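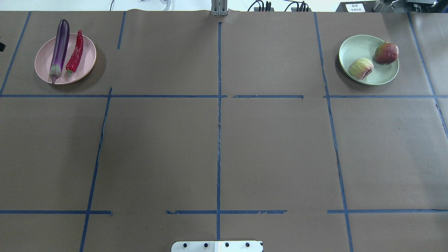
Do I need an engineering degree to look after a robot cell?
Patience and steady hands matter a lot more to us than a diploma, and we'll train you on the arms from day one.

Cell Technician, part time to start, at Vesix (Nurnerley site)

Hi! I run the sorting cell at Vesix, and I need a second pair of hands, because right now the whole thing stops when I go to lunch. It's a tabletop cell where the robot picks up toy fruit and vegetables and moves them on and off plastic plates, over and over, while we log how it did. My job (soon to be our job) is keeping the cell set up the same way every time, catching small problems early and fixing whatever comes loose. I love it. It's also fiddly, and I'd like you to know that before you apply.

What a normal shift looks like: you power up, home the arms, and go around the base plates with a hex key. Then you check the gripper fingers for play, wipe them down and run the open/close test. After that comes the table. We lay kraft paper over the whole top and tape it off into a grid, and the grid tells us which cell a plate or a piece of fruit starts in. The tape takes a beating. When a piece gets in the way of a run, you peel it up and lay a new one against the marks. The paper gets changed every 500 runs, and yes, that means taping the whole grid again (put on some music, it goes faster than you'd think).

Every 1,000 runs we do the bigger service: grease, cable check, fresh finger pads, and a full recalibration of the arms to the table. I do that one on Thursday if the count allows, and I'd want you there for it from your first week.
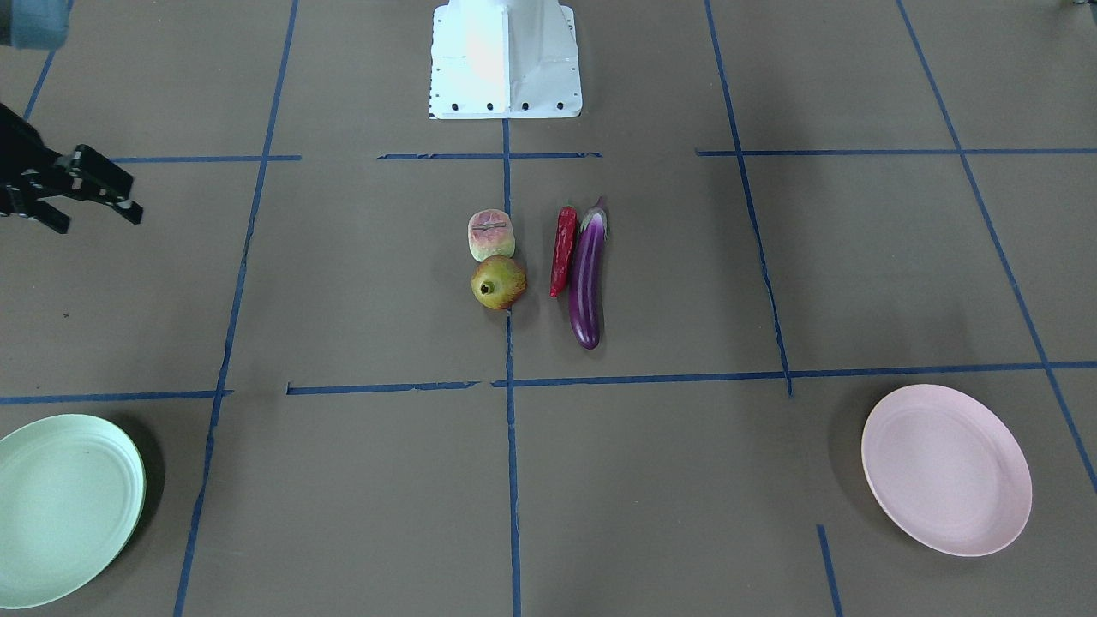
Posted by the Vesix cell lead

Most of the actual repair work is cables and grippers. A connector works itself loose, or a jaw starts closing a hair late and the chili pepper ends up on the wrong plate. You'll learn to hear a bad gripper before you see it! We keep a log in Dzene, our maintenance tracker, and I'm a bit of a pest about it. Write down what you touched, even if it was one screw.

Things I'd love you to have:

Some hands-on repair history. Bikes, printers, espresso machines, your uncle's tractor, I don't care which.
Comfort with small screws and a torque driver.
Handwriting or typing that I can read later.
Enough computer sense to start a program from a terminal and copy an error message into the log.

You don't need to code. If you want to learn, the Prusel folks down the hall (that's our software team) are happy to have company in the afternoons.

The hours are 4 shifts a week, starting at 8 a.m., and we're done by early afternoon unless a service runs over. There's a $1,000 bonus once you've finished training and can run the full service on your own. Parking is free, the coffee is okay, and the room is kept cool, so bring a sweater.

To apply, drop a note at the Nurnerley front desk or use the form on our jobs page. Skip the cover letter. Just tell me about something you fixed, what was wrong with it and how you figured that out. I read all of them myself and I'll write back either way. We'd like someone in place by May.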